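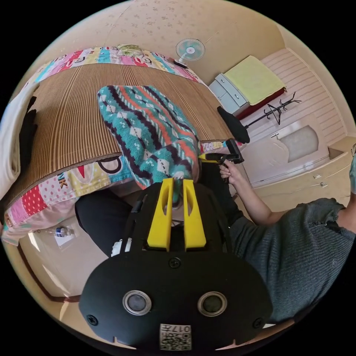

*My bed at present: patterned sheet, striped mat, knitted blanket.*

**Is a sleeping mat enough for hot nights, or must I change the mattress?**

Posted by **Mahsa Dehghan**, Skodcombe, 19 Nov 2022

I rent a small room on the top floor and the heating pipe of the whole house passes under my boards. I cannot turn it off. Since May I put a slatted mat over the sheet, as my grandmother did, and in summer it was a great help. Now the heating is on and I wake at night too warm again, mostly in the back. My mattress is memory foam, bought second-hand. A new one with springs would cost me 433 pounds, so I would like to be certain first. Has somebody compared the two? Also, how do you clean such a mat properly?

---

**Adjoa Ankrah**

I had the same trouble in my flat in Akurham. Foam keeps the warmth of the body, and a mat lets some air pass between you and it, but the foam underneath does not change. Before you spend the money, try these:

- Lift the mattress a little from the base. I used a slatted frame, six centimetres high, from a shop in Verwood.
- Put a thin cotton sheet over the mat. The slats can mark the skin, and the cotton takes the sweat.
- Ask the landlord for lagging on the pipe. Mine agreed after the second letter.

For cleaning, I wipe along the slats with a cloth which is well wrung out, with a drop of vinegar in the water. Then it stands on its side near the window until it is fully dry — this can take a whole day in winter. Do not roll it damp. I lost one mat to mould in this way.

I did change to springs in the end and I sleep better, but the frame alone made perhaps half of the difference.

---

**abubakari_33**

Just open the window. Foam is fine, I have mine 6 years. 433 is too much anyway, you can find a used spring one for 200.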